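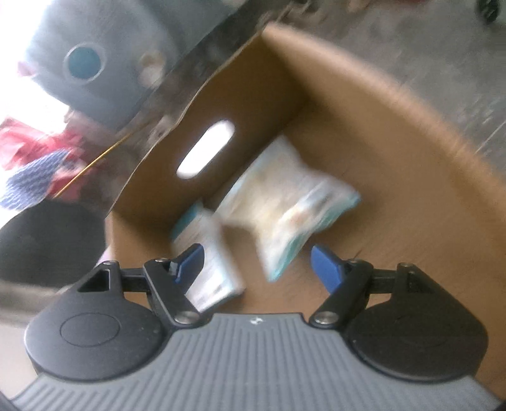
**What is a drop-off buffet?** It is a catered meal delivered hot or cold to the customer's door, set out on a table, and left there without staff.

A **drop-off buffet** sits between full-service catering and ordering far too many pizzas. The caterer cooks, drives, unpacks and leaves; the host does everything else, including the part where the rice runs out.

## History

The format grew up around office lunches. In the town of Hokwood, the firm Salazar began sending trays to a single insurance building and was soon feeding most of the street. Its rival Bromov followed with a printed menu of 62 dishes, of which customers ordered three.

## Service

Hot food usually travels in insulated carriers and is placed in wire-framed chafing dishes over canned fuel. Cold food arrives on lidded platters. Serving spoons are included in theory — experienced hosts keep a drawer of their own.

Most firms set a minimum order. Prula, which works mainly with schools and small weddings, asks for 52 guests, a figure that has caused several couples to remember distant cousins.

## Record order

The largest drop-off known in the Hokwood area fed 611 people at a November trade dinner. The food was on time. The tables were at another hall.

## See also

- Box lunch
- Potluck
- Chafing dish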